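Stamp club, week whatever

So the robotics club is still going, and we've picked our spring project, and I have red ink on two sweaters now. Progress!

The task sounds like something for a kindergartner. Two arms, one sheet of grid paper, one wooden block, some red ink. You put a mark in the square you were told to put it in. That's the whole thing. We call it Rarnness, after a typo in our sign-up form back in December that we all got too attached to, and the goal is to show it at the Sfeir student open day with a full sheet done start to finish.

I'm on the left arm, which means I spend most of my evenings staring at a gripper and muttering about angles. 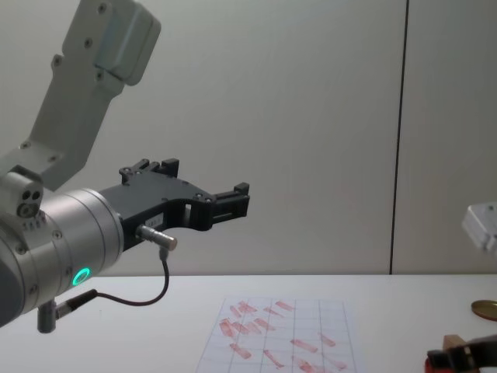
My first version of the code treated the paper as if it were perfectly square to the table, and of course it never is (we put it down by hand, we're college students, come on). Everything drifted. By the end of a row the marks were landing on the lines, and by the end of the next one they were a square over. I fixed that by having us touch three corners of the sheet before each run and working out the tilt from there. It took me 90 lines of code, which Si-woo Woo then cut in half while eating a burrito. Fine!

The harder part is pressure. Push too lightly and you get nothing, push too hard and you smear, and a tiny bit of sideways motion gives you a streak. We've got a little settings file with 185 entries in it, all named things like "softer_2_final," and I promise I'll clean it up before anybody from Getari looks at it. (They're judging. I'm trying not to think about it.)

What I'd love is to use the wrist camera to check each square after stamping, so the arm can decide whether to go back over it.

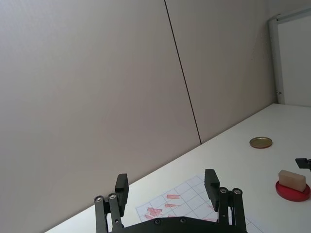

Si-woo Woo thinks the camera check is a trap. The lighting will be different on the day, the reds will come out different too, and we'll spend open day tuning colors when we could be stamping. Better to get the motion boringly repeatable first and add the fancy part if there's time left.

I hate how reasonable that is. We compromised: two more weeks on motion, then I get one evening to try my camera idea, and if it doesn't work I drop it without sulking.

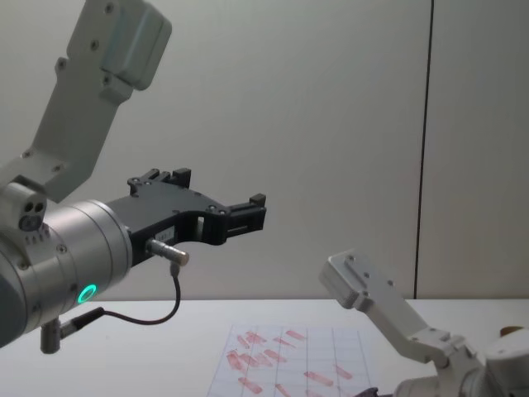 Stuff I still have to do

Rename the settings. Ask the Lavico team if we can borrow their spare grid sheets, or at least get the file so we can print more. Write down the arm start positions somewhere other than my phone. Wash the gray sweater again, cold this time.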